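The Hand That Takes Its Time
An open day at the Fokico workshop in Mesville

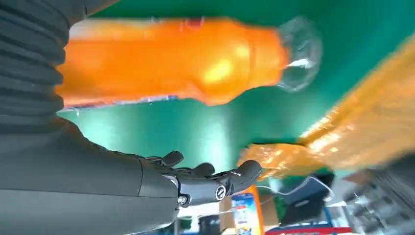
Silvia Polák thinks that visitors come to such days with the wrong expectation. They have seen films, she told me, and they want the robot to be fast, and then they stand before it for ten minutes and discover that the interesting part is when it is slow.

I had exactly this wrong expectation. I drove to Mesville from Drestden in the morning, and during the whole drive I imagined something between a circus and a car factory. The Fokico workshop is neither of these. It stands behind a row of garages on MacPherson Street, it has one door for people and one for deliveries, and on the open day both doors were open and a paper arrow was taped to the wall between them, so that I first walked in through the wrong one.

Inside, the arm was already at work over a green surface, with an orange bottle lying on its side and another orange thing, shiny and crinkled like a bag, near the fingers. The hand is black and has joints in it, as ours have. I must confess that I looked at my own hand several times during the afternoon, and I noticed that other guests did the same.

The task of the day was easy to explain. The hand should pick up one item, carry it a short way, put it down, and go back for the next. The visitors were allowed to move the items between the attempts, and a small boy in a striped sweater understood very quickly that this was the best job in the room. He turned the bottle so that the neck pointed away from the hand. He turned it back. He put the two orange things so close together that one touched the other, and then he stepped back with a very serious face and waited.

Silvia was not disturbed by this. She has kept a notebook of attempts since July, and on the morning of my visit it had reached 1192 entries. Of these, 431 were failures, and she speaks about the failures with more pleasure than about the rest. A bottle that rolls away is a good failure in her opinion, for one can see at once what was wrong. The bad ones are those in which the item is held, lifted, and lost a moment later for no reason that anyone in the room can name.

"A bag is worse than a bottle," she said. "The bottle has one shape. The bag has a new shape each time you touch it."

I asked her whether the color makes a difference, as I saw two orange objects together. She said it makes the work harder for the cameras when two things of one color lie side by side, and that she puts them so on purpose. In a kitchen or a warehouse, she explained, things do not arrange themselves in helpful colors.

The workshop has 900 square feet, and by noon it was too small. People stood in the delivery door with their coats on. A retired electrician asked about the motors, and received a long answer, and asked again. Two students wanted to know what the arm costs and were told politely that it depends. One woman asked if it could open a jar, and when Silvia answered that it could not do this yet, the woman said that she also could not, and that she had hoped for help.

What I liked most was that the demonstration was not prepared like a show. When an attempt failed, the item was put back and a line was written in the notebook. There was no music and no screen with big promises. Between two rounds Silvia let us ask for one change in the program, and we chose, by raising hands, that the fingers should close more slowly. The difference was small for the eye. For her it was large, and she made the next 16 attempts with this setting while most of the guests went outside for coffee.

I stayed. It is a strange thing to watch something learn a movement which I do every morning without being awake. The arm comes down, the fingers open a little, they wait, and in this waiting one begins to hold the breath. The boy in the sweater had stayed too. He asked if the hand gets tired. Silvia told him that the hand does not, but that the cable inside the arm does, and that she changes it twice a year.

Later, while the others were folding the chairs, she showed me the page for the day. Her handwriting is very small. Beside one of the lines, where the others had only a time and a word, she had written "boy, bottle turned around," and underlined it.

The next open day is planned for July. Entrance is free, and one should use the door to the left of the arrow.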